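Filed under: Threads / Old Hardware / Small Business Life

OK so I said I'd do a thread about the great graphics card pack-out and then I went quiet for a week, because I was doing the great graphics card pack-out. It's 19 December 2023, my back hurts, let's go.

Background for anyone new: I fix up and resell old office computer parts. Very unglamorous. Think of the beige corner of the internet where people still need a VGA port and will email you at midnight to ask if you have one. I love those people.

In the fall I bought a lot of low-end cards from a place called Pavex that was clearing out its storage. The listing said "mixed, untested, as is." I have never in my life been able to walk past the words mixed, untested, as is.

47 cards. That's what came. They were stacked in a carton with newspaper between them, NEWSPAPER, like somebody's grandmother's teacups. I made a noise when I opened it and Rungnapa came in from the other room to see if I'd hurt myself.

Of those, 40 tested fine after a clean and a bit of fresh thermal paste. I was expecting to lose half! A couple of the dead ones just had swollen capacitors and I may still get to them in January. The rest are for parts, meaning I'll keep them in a drawer for nine years.

Anyway, testing is the fun bit. Packing is where I fall apart. I'm a person who will happily spend an entire evening chasing one flickering output and then throw the working card into whatever box is nearest. Rungnapa Thammasiri (who does our shipping and is the reason we have repeat customers) has Opinions about this.

So this time we did it her way. Trays first, bags second, boxes last. Nothing goes in a bag until it's been in a tray, and nothing goes in a box until it's been in a bag. She wrote it on masking tape and stuck it to my monitor.

The trays! I need to talk about the trays. I bought them secondhand from Harish Fernandes, who was shutting down a repair bench, and I'd been using one to hold paint brushes. Big black plastic things with a raised rim and slots all the way down. You drop a card in and it just sits there, held, not touching its neighbors. I feel foolish about the paint brushes.

We pushed the two tables together for it, the plain white one and the one with the green cloth. The white one is where you work. The green one is where stuff waits: cardboard, plastic bags, the thing you'll need in ten minutes and won't be able to find.

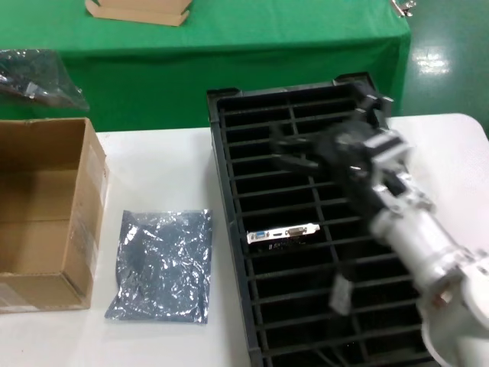 Photo: Natalie Penrose

One card in the tray, bag ready, box open on the left. I know it looks like nothing but I find this SO soothing. Blue VGA, little HDMI, white DVI, all in a row on the bracket. Three ports and three different decades of monitors taken care of (OK, two and a bit, don't write in).

Someone always asks why people still want these. Old projectors, mostly! Church halls, dental offices, a guy with a sign-cutting machine that only talks to one exact monitor. Nobody's gaming on them. They want a picture on a screen and they want it for the price of a pizza.

On the silver bags, because I got this wrong for years: the shiny kind is the anti-static kind and it's the one you want touching the card. Regular clear plastic bags are fine for brackets and screws and cable ties. They're not fine for a bare board. I used to use sandwich bags. I'm telling you this so you can feel better about yourself.

Also please don't rest a card on the OUTSIDE of an anti-static bag and power it up. I see this in forum photos constantly. The outside of the metallic ones can conduct a little. Put it on plain cardboard if you have to put it on something.

Things I learned about tape: fold the end over on itself every single time you put the roll down. Every time. I lost what felt like a full afternoon picking at the edge of a roll with my thumbnail while Rungnapa watched me and said nothing at all.

Also, used boxes are great and I'll defend them forever, but check the bottom seam. We had one open up on the way to the car and a card went straight out onto the driveway. It was bagged and wrapped and it was fine. I was not fine.

Wrap question, since I got three replies about it last time: one layer of bubble wrap around the bagged card, bracket end gets a second one. The corners of the bracket are sharp and they WILL chew through a bag if the box gets dropped. After that, crumpled paper until nothing moves when you shake it. If you hear it slide, open it up and add more.

Oh and labels. Rungnapa's system again. Each card gets a number on a sticker on the bag, and the same number goes in the spreadsheet with what outputs I tested. So when Pongsak in the sign shop calls me and says "the one you sent me," I can look it up instead of saying "mmm yes" for five minutes. We started the numbering this year at some silly point and the last one out the door was 2107.

(We haven't sold 2107 graphics cards. The numbers include every mouse, power brick and mystery cable I've ever listed. There have been a lot of mystery cables.)

The biggest order was for Brurano, a little outfit that refurbishes machines for after-school clubs. Mwanaisha Magesa over there had sent me the nicest email back in the summer asking if I ever got low-profile cards, and I'd put a star on it and felt guilty every time I scrolled past. So she got first pick.

She emailed back to say they'd all arrived and asked who did the packing. I forwarded it to Rungnapa. She printed it. It's on the wall next to the masking tape now and I have to look at both of them all day.

What I'd do differently: buy more bags before starting, not halfway through. Clear off the green table before bedtime so it's not a pile in the morning. Eat lunch. I got so into it on the second day that I had crackers over the sink at four o'clock and called it a meal.

And I'd put some music on earlier. We did the first evening in total silence apart from tape. Shrrrrp. Shrrrrp. Very strange mood.

Still got a handful of VGA/HDMI/DVI cards left if anybody needs one before the holidays. Full height bracket, tested on all three outputs, $42 for a pair, shipping's extra. Reply or message me and tell me what machine it's going in, I'm nosy.

Next thread is probably the box of laptop hinges. I haven't opened it yet. Rungnapa has already ordered more tape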